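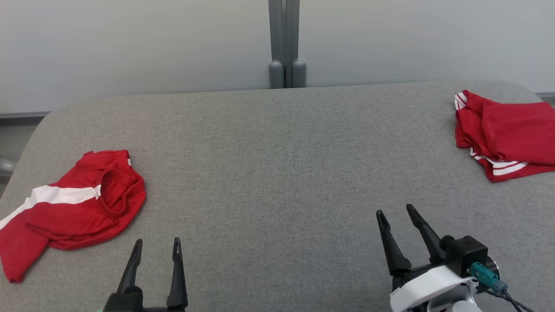 Kit folding is the folding of sports clothing, chiefly shirts and shorts, after washing and before it is stored, handed out or packed. It is usually treated as a branch of ordinary household folding, and most of the methods are the same. Writers on laundry have claimed a good deal more for it, including that it prolongs the life of the cloth, protects printed letters and shortens the time spent getting a team dressed. The evidence for these claims is mixed, and for several of them there is none that can be traced.

The term is mainly used by laundries and by clubs that own their shirts in common. In the home the same work is seldom given a name of its own.

Background

Sports clothing was folded long before anyone wrote about it. The early household manuals that deal with the matter put football and cricket clothes under "boys' things" and offer no special method. Kit folding as a separate subject seems to have arrived with printed shirts in man-made cloth, which behave differently from cotton in the hand, and with the habit of supplying teams from a shared stock.

A pamphlet issued by the Gundow laundry in Nerkstead is often named as the first full account. The claim rests on the pamphlet's own cover, which calls it "the first complete guide". The only copy described in print carries no date, and its drawings of a collared shirt closely resemble those in older manuals on folding table linen and nightwear. The title should probably be taken as advertising.

Surfaces

Almost any flat surface larger than the garment will do. Kitchen tables, ironing boards, beds, benches and padded tables are all in common use. Advice on the choice is surprisingly firm given how little has been done to test it.

Padded or cloth-covered surfaces hold a garment in place while it is being turned, and this helps with slippery shirts. They also give under the hand, so a crease pressed on one is softer than the same crease pressed on wood. Hard surfaces have the opposite merits. Some guides say that a woven cover will roughen printed lettering, but it is hard to see how a few seconds of light contact would do what an hour in a tumble dryer does not.

Height matters more than covering. A surface at around hip level lets the folder reach the far edge without stooping, and people folding a whole team's clothing tend to notice this before they notice anything else. Folding on a low bed is widely disliked for the same reason, though it continues to be recommended, presumably because most homes have one.

Shirts

The usual method, called the flat fold or shop fold, begins with the shirt laid face down. Each side is brought in towards the middle with its sleeve turned back along it, and the hem is then brought up to the shoulders, once or twice depending on the shelf. The finished shirt shows its front and collar.

A quicker method is known in some guides as the Lemaire fold. The shirt is left face up, pinched at the shoulder and at a point halfway down the same side, and folded by crossing one hand over the other and lifting. It works well on a plain cotton T-shirt. On larger and heavier shirts it needs practice, and the demonstrations that made it popular were given with small shirts that had already been smoothed out. The origin of the name is unknown. Stories connecting it with a French hotel or a shop in Detari are repeated without sources, and the two cannot easily both be true.

Rolling is the third common method. It is said to save space and prevent creasing. A rolled shirt takes up much the same room as a folded one once both have been pressed into a bag by the things on top of them, and the claim about creasing depends heavily on how tightly the roll is made.

Sleeves and collars

Basketball-style and baseball-style shirts with contrasting sleeves raise a small difficulty. The trim where the sleeve joins the body is thicker than the cloth on either side of it, and a fold made across the seam tends to spring open.
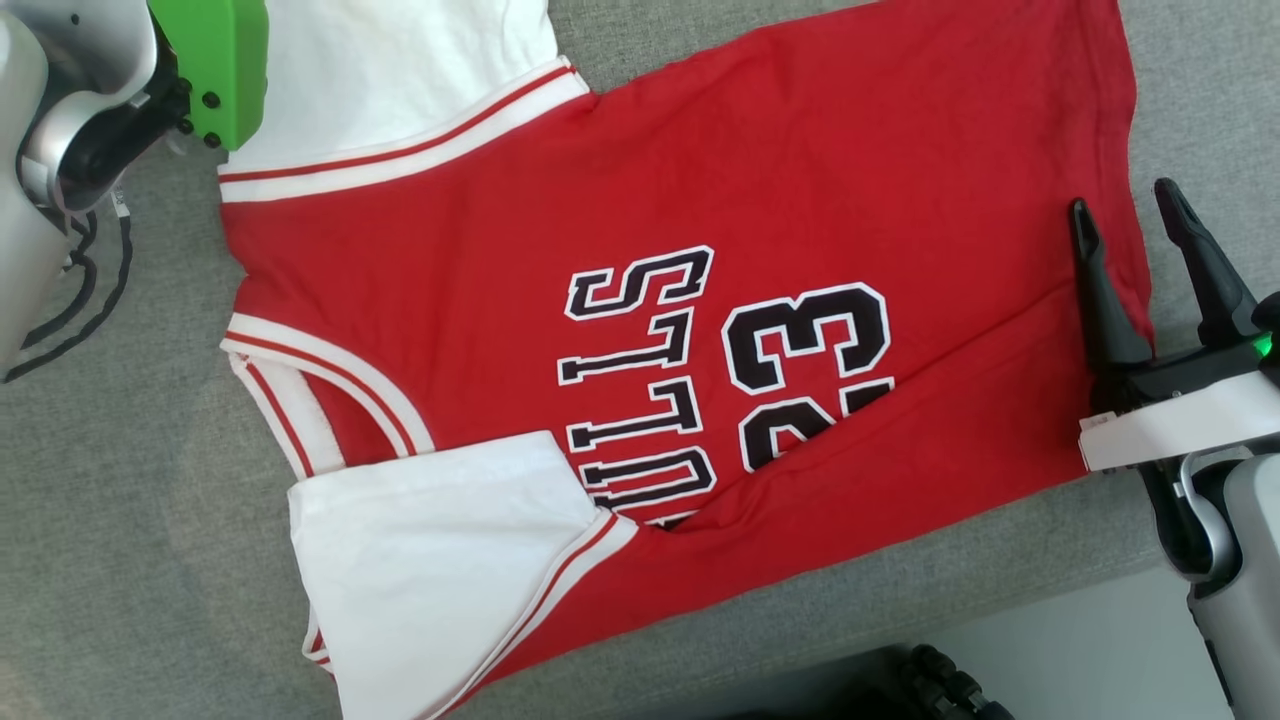
The standard answer is to fold beside the seam and let the trim lie flat within the parcel. Folding the sleeve over the front first, before the body is touched, gives a straighter edge but may cover part of any lettering, so the shirt cannot then be read on the shelf without being opened. Clubs that sort by name or number generally avoid it. For a household with one such shirt it makes no difference at all.

Ribbed and banded collars are said to stretch if they are left bent. The usual instruction is to keep the collar at the top of the finished fold with nothing heavy over it. A stretched collar is more often the result of pulling the shirt off over the head or hanging it wet from a peg, and there is little reason to blame the drawer.

Lettering and numbers

Printed letters are the subject of the most confident advice and the weakest support. Guides variously say that printing must be folded inwards, must be folded outwards, must never be folded, or must be separated by a sheet of tissue. Heavy transfers do crack with age, and a sharp crease kept under pressure in a warm place might reasonably be expected to encourage this. Whether an ordinary fold in an ordinary cupboard has any effect has not been shown.

The figure most often quoted comes from Gundow's own later leaflet, which reports that 109 printed shirts were folded and stored and that 5 showed cracking. The leaflet does not say how old the shirts were, how they were printed, or how many were already cracked when they went in. No unfolded shirts were kept for comparison. The result has nonetheless been repeated as proof that folding is harmful and, in at least one housekeeping column, as proof that it is safe.

Shorts

Shorts are folded once down the middle, leg on leg, and then once or twice across. The pointed part at the seat is tucked in to leave a straight side. Where the side seam carries stripes these make a convenient guide, as the folder can see at once whether the legs have been laid level, provided the stripes were sewn on evenly to begin with.

Elasticated waistbands do not lie flat and are the usual reason a pile of shorts leans. Turning every second pair round evens out the pile. Drawstrings are pulled to the inside, a step many guides leave out and most people learn after the first knot.

Sets

A shirt and shorts belonging together may be stored as a set, either with the shorts laid inside the last fold of the shirt or with the two simply stacked. The nested set is easier to carry and harder to check. Stacked sets come apart when they are moved. Preference varies between clubs and seems to follow whatever was done when the shelves were put up.

Unfolded and bunched clothing

Opponents of the practice point out that most sports clothing is made of cloth that sheds its creases when worn, and that a crumpled shirt laid on a table for a few hours will generally look no worse on the pitch than one taken from a shelf. The chief arguments left in favour of folding are space and finding things. Both are real, but they apply to clubs with cupboards full of clothing far more than to a family with a single drawer.

Time

Claims about speed should be read with care. A laundry handbook from Nerkstead gives 15 seconds for a shirt and says a trained person can do better. The time runs from a shirt already turned the right way out and spread on the table — the two steps that take up much of the work in practice. Cotton shirts that have dried in a ball take longer again, and no published timing appears to include them.

See also

Laundry
Ironing
Shelf storage
Team colours
Textile printing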